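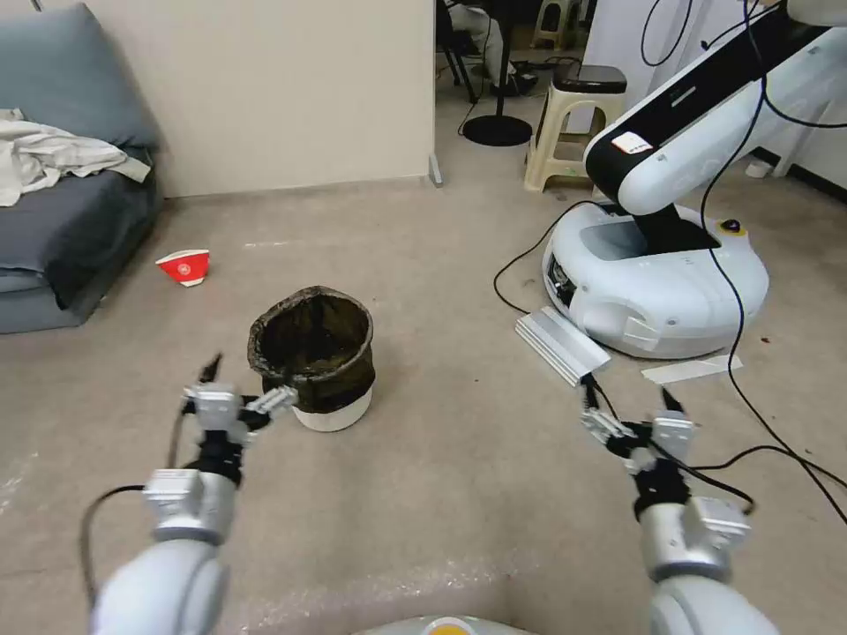 Figure 1. Small bin with a dark liner, standing on the floor.

Waste Sorting in Student Housing: A Study of Two Buildings in Veltby

1. Introduction

In our course on the urban environment we had to choose a problem from daily life. I chose the sorting of household waste, for the reason that I live in a student building where almost all waste goes in the same bag. The town of Veltby collects food waste, paper and mixed waste separately, but the residents in student rooms often have only one small bin and little space for a second.

The question of this report is: does a resident sort more when the containers are nearer to the room?

2. Method

The study was made in June in two buildings, Katley and Kanaan. In Katley the containers for food waste and paper are in the yard, behind the bicycle shed. In Kanaan they are on every floor, next to the kitchen. Both buildings have the same rent and the same type of room, so I considered them suitable for comparison.

I gave a paper questionnaire to the residents and received 73 answers. I also weighed the mixed waste of both buildings for 2 weeks with a hanging scale, which I borrowed from the school. The bags were not opened. The total weight was 359 kilograms.

3. Results

The larger part of the mixed waste came from Katley, although the number of residents is nearly equal. In the questionnaire, most residents of Katley wrote that they know the rules but do not walk to the yard every day. Several wrote that food waste smells when it must wait in the room. In Kanaan the most common complaint was different: the paper container is full too early, and then people put cartons beside it.

I had expected that new residents would sort less than the older ones. The answers did not show this clearly.

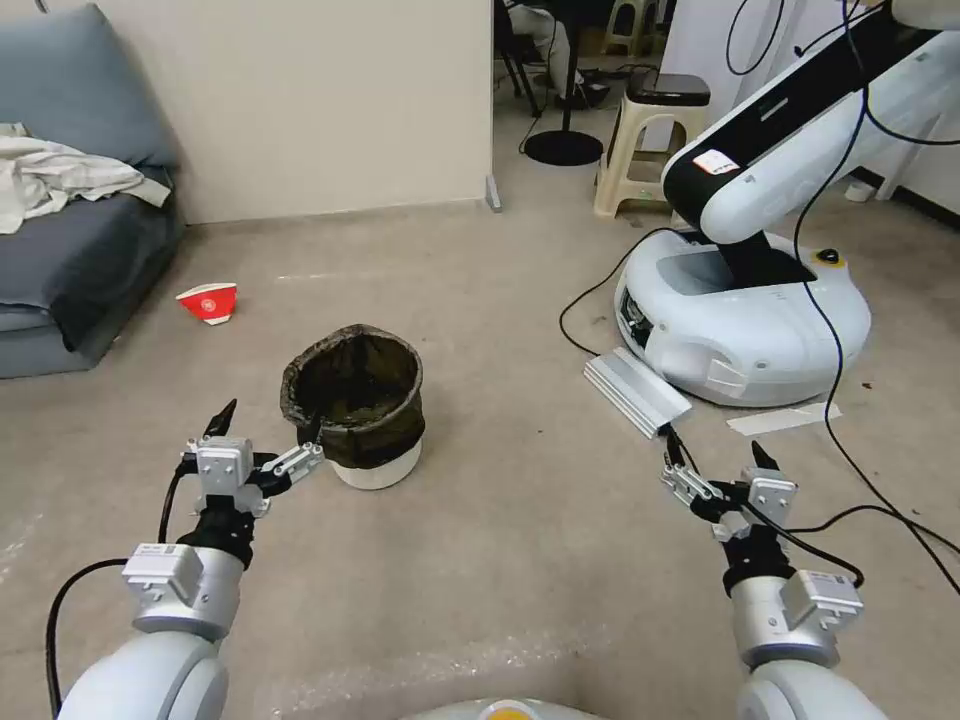
Senga MacKinnon read the first draft and wrote in the margin that distance cannot be the only explanation, and that I should ask who empties the containers and how often. In Kanaan a company named Hema empties them on a fixed plan. In Katley the residents must do it by turns, and the list on the wall was not filled in after the first week. I have added this to the discussion.

4. Discussion

The results support the idea that near containers help, but I cannot separate this effect from the effect of regular emptying. Two buildings are also a small material. A better study would move the containers inside Katley for one term and weigh the waste before and after.

The scale was another weak point. It was difficult to read when the bag was turning, and I had to repeat several measurements.

5. Proposal

I propose that Katley gets one food waste container on each floor for a trial period. The housing office told me that it can use up to 1,000 euros for such a trial. Paper can stay in the yard, as it does not smell and can wait some days.

Report handed in: Aug 31, 2023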